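4. Cleaning and checking the finger pads

I do this at the start of every shift on the Betberg cell, and I'd ask you to do the same even if the last person swears it's fine. Takes me nearly 3 minutes (longer if I've left the wipes over at the Andilura bench again).

Caution: Put the controller in hold before your hands go anywhere near the fingers. The grip motor doesn't care that you were only wiping.

1. Open the fingers all the way from the jog screen. If they stop short, go to section 6 and come back when they travel properly.

2. Wipe each pad with a lint-free cloth and a little isopropyl alcohol. Go top to bottom, one side of the cloth per pad. Please don't use the orange degreaser! Rowena Rivera tried it on the Wultport unit in January and the pads came out slick as soap.

3. Let them air dry. I use the time to fill in the log sheet.

4. Run a fingertip around the rim of each pad and feel for a lifted corner. If you find one, swap both pads as a pair, part 804 in the drawer under the controller.

5. Jog the tool down over the bare wood with the fingers still open and look at the pad faces on the tool camera. Scuffs and small pale specks like these don't bother me, and I'd run with them. A tear or a shiny bald patch is another matter, so change the pads.
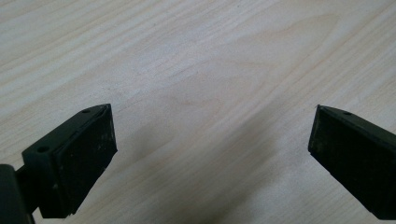

6. Close the fingers on the test block and run the pull check at 550 on the force setting. The block should stay put. If it creeps, wipe again and repeat, and after 2 failed pulls fit new pads.

Note: New pads feel grabby for the first few picks. I leave the force alone until they settle in.

7. Release the hold, initial the log, and shout for Consolacion Espiritu if you changed any pads, so she can reorder from Buenaventura.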